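Plastic bag still on the water dispenser bottle, leave it or take it off?
Home Help > Kitchen and Utility > Water coolers
3 replies

tealeaf_juvcombe
We've just got one of those stand-up water dispensers for the utility room (a Skivari, second-hand but very clean) and the big bottles come wrapped in a thin crinkly bag. My other half puts them on with the bag still round them and says it keeps the dust off. I think it looks a mess and I keep wanting to rip it off! Does it matter either way? Also it's pushed right up against the wall at the moment, vents and all, and the back gets quite warm by teatime.

mopandbucket
Ours stays on, never had a problem. Just make sure it's off the neck.

Pakzad_Pete_no_more
I'd take it off, but mainly so you can wipe the bottle down before it goes on top. Whatever's been on the delivery van floor ends up on that bag, and if a bit of it gets tucked in where the neck sits you'll have a drip down the side. If he really wants it left on, tear it well back from the neck first and wipe the neck with a clean cloth.

The wall is the bigger thing, I'd say. Pull it forward a hand's width at least. I had mine jammed in a corner for 11 months and it hummed day and night, and when I finally dragged it out the vents were furry. Quick go with the soft brush on the hoover (unplugged first!) and it was much quieter. I do it every 3 months now, when I remember.
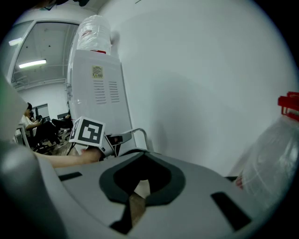 Can I use a damp cloth on the vents at the back?

Stick to a dry brush or the hoover for the slots, with the plug out, and keep the damp cloth for the smooth parts of the casing.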